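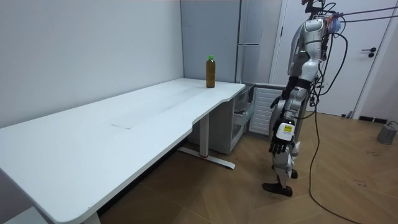

I've had the Plustura folding cart since March and I use it for pretty much every errand I can walk to, so I figure I can finally say something useful about it. I'm nine blocks from the grocery store and I gave up my parking spot last year, so the cart gets a workout!

The good stuff first. It rolls great. The wheels are 9 inches, and that matters a lot on our sidewalks (the stretch past Kumitz Street is all tree roots and patched asphalt). My old one would stop dead at every crack. This one just bumps over, even with cat litter and a week of groceries in it. Curb ramps are easy too -- I don't have to turn around and drag it up backward anymore.

Now the gripes. The handle is too short if you're tall. My neighbor Mahnaz Golestani borrowed it and kept kicking the axle with her heels. It's also wide enough that you feel like a jerk on a narrow sidewalk, and the walk signal on Sadeghi Avenue is so short that I'm practically jogging the last lane with it. Not the cart's fault, but a second hand grip would help.

I paid $38 on sale. At full price I'd probably look at the Plisholm one first, mostly for the longer handle. Four stars.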